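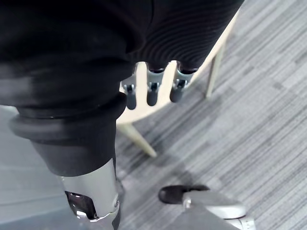
À quelle température faut-il laver une veste en laine bouillie ?

À froid, à la main, avec une lessive sans protéase, et seulement si l'aération et la brosse n'ont pas suffi.

Les protéases attaquent la kératine, donc la fibre. Sur l'étiquette d'une lessive, chercher « enzymes » dans la liste des composants ; les produits « laine et soie » en sont généralement dépourvus, mais le vérifier prend dix secondes. Le pH compte aussi : neutre ou légèrement acide. Le savon de Marseille, alcalin, est à écarter malgré sa réputation.

Le feutrage résulte de la combinaison de l'eau, de la chaleur et du mouvement. Les écailles de la fibre s'ouvrent, s'accrochent entre elles et ne reviennent pas en arrière. La laine bouillie a déjà subi ce traitement en usine, mais de façon incomplète. Ma veste Lozano mesurait 93 centimètres de tour de poitrine à l'achat. Après un passage en machine, programme délicat, elle en mesurait 90. Les manches ont peu bougé, le dos s'est raccourci de façon visible.

J'ai repris depuis la méthode que Nelly Ñahui applique dans son atelier de retouche. Bassine remplie d'eau froide, lessive diluée avant d'y mettre le vêtement, immersion sans frotter. On appuie à plat, on laisse tremper, on vide. Le rinçage se fait à la même température que le bain, l'écart thermique étant aussi nocif que la chaleur elle-même. Je fais 2 rinçages, parfois 3 si l'eau reste trouble.

Pour l'essorage, une serviette éponge sèche, la veste étalée dessus, le tout roulé et pressé. Pas de torsion. Séchage à plat sur une claie, loin d'un radiateur, en remettant les coutures d'épaule dans l'axe pendant que la maille est encore humide. Compter jusqu'à trois jours en intersaison dans une pièce peu ventilée.

Lwazi Baloyi m'a signalé en commentaire que les poignets en côtes demandent un traitement séparé. C'est exact : ils contiennent souvent de l'élasthanne, qui supporte mal la chaleur du fer. Je repasse donc le corps à la vapeur, avec une pattemouille, et je m'arrête à la couture du poignet.

Reste la question des mites. J'ai rangé la veste en housse fermée en septembre dernier, avec un bloc de cèdre Ranlow. Le cèdre perd son odeur en quelques mois et il faut le poncer légèrement au grain fin. Je n'ai pas encore essayé les pièges à phéromones.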